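Quilts, Blankets and Beds: Your Questions

Last updated August 30, 2024

I get a lot of mail about bedding for someone who runs a tiny blog out of a spare room in Pudport, and most of it asks the same handful of things. So I've gathered my answers on one page. I'm no expert, I just own too many blankets and wash them all myself.

How many layers do you put on a bed?

In summer, a sheet and one light quilt. From October on I add a folded blanket along one side, and usually something extra near the top for whoever gets cold first (me!). I used to tuck everything in hotel style and then spend half the night kicking it loose, so I gave that up.

Do you fold the top blanket or spread it out?

Fold it, almost always. I fold mine the long way, in thirds if it's big enough, and lay it down one side of the bed. At night you grab the edge and pull it over you, and in the morning it goes back in about two seconds. If you spread it flat it slides around on a plush quilt and ends up on the floor by 3 a.m.

Which side should the fold face?

I like the thick smooth fold toward the middle of the bed and the loose edges toward the outside. It looks neater from the door and it's easier to find the top layer in the dark. My sister-in-law does it the other way and her beds look fine too, so do what you like.

Can you mix patterns? I'm scared of it.

Please mix patterns! I have pale cream stars on a light blue quilt, and next to them a muted teal blanket covered in coral blossoms and mauve leaves, and I love how they look together. A bit of navy with more stars on it up top ties it back to the quilt. My only loose rule is to let one color family show up twice, and here the blues do that job.
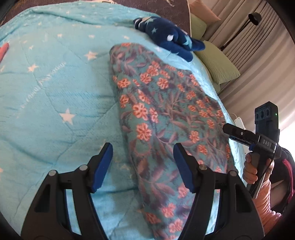

How do you wash a plush quilt without ruining it?

Cold water, gentle cycle, half the detergent you think you need. Skip the fabric softener - it coats the fibers and the plush goes flat and kind of greasy feeling. I wash one quilt at a time, even if the machine looks like it could take two. For years I crammed mine in with the towels and picked lint out of the stitching all weekend.

And drying?

Low heat, then out while it's still a tiny bit damp, and over the backs of two chairs to finish. Shake it hard first. High heat is what makes plush feel crunchy, and I haven't found a way to undo it.

My quilt is always wrinkled. Do you iron yours?

Nope. A soft quilt is going to have wrinkles and folds in it, especially if people sit on the bed. I give it one tug at each bottom corner and walk away.

Where do you store the extras?

I have a deep drawer under the bed from Brukholm, 73 inches long, and it swallows three blankets if I roll them. Before that I used a Kakakhel trunk, which was pretty but too shallow for anything plush. Whatever you use, make sure the blankets are totally dry before they go in.

Do you sell the blankets on your blog?

I don't, sorry. I've had more than 200 emails asking! I find most of mine at the Pokholm market, usually for under $40, and I never know what will be there from one month to the next.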